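Vilo clear storage bins, set of 2 – quick review

Got these in January for the small loose stuff that ends up all over a work table. Batteries, mostly, plus screws and whatever else. Short version, I like them. Not perfect. 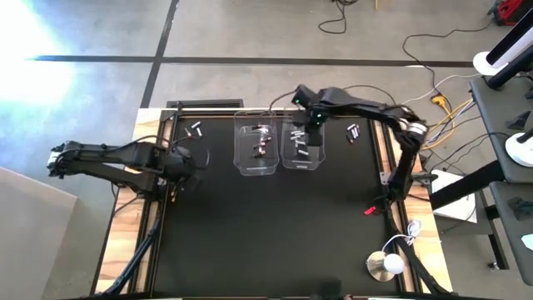
2 min read

August 30, 2018

Clear plastic, rectangular, rounded corners. The corners are why I bought them – small things don't get wedged in and you can sweep the last one out with a finger. My old Pemo tray had square corners and I hated it. Two side by side is the right setup for me, one for good, one for not sure yet. You can see what's in there from across the room, no labels needed.

Price was 14 dollars for the pair at Ditport, shipping took 4 days. Came with a scratch on one, didnt bother sending it back. They do scratch easy, be warned. Also they slide if your table top is slick, so I stuck felt dots under mine and that mostly fixed it.

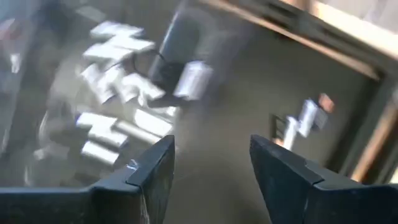 Sorting is where I wish the set had a third bin. Round things go quick, they roll to one side and you grab them. Flat pieces are slower. A bunch of little white blocks lying every which way, a few overlapping, is a pain to pick up one at a time, and I'd sooner have those in something shallow. Delić makes a low tray that might do it, havent tried it yet.

No lids either. If you need to carry 100 loose batteries down a hallway get something else. For parking on a table and leaving there, fine. Would buy agian.

4 out of 5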